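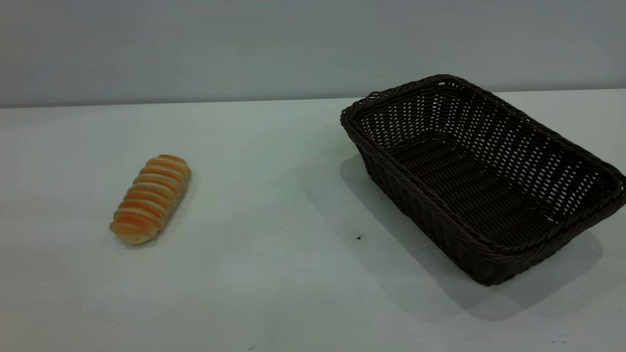
Surely 40 examples would do, a reader called Nindell wrote under my March post, given that a toddler manages it in two. Nindell has not met our model.

We are at 1,350 goes at putting a bread roll in a basket, and Flomia (the arm's software, and my nemesis) still wants more. Each go starts the same way - roll out, basket empty, basket at a new angle - and takes me longer to set up than the arm takes to fluff it. I keep the fluffed ones too, labelled as such, in a folder that is growing nicely.

Four more angles tomorrow, then the roll moves to the other side.

Filed under: Robots, Slow Progress

Recent posts
Teaching Flomia to let go
Why I label after lunch
A day out at Fetgate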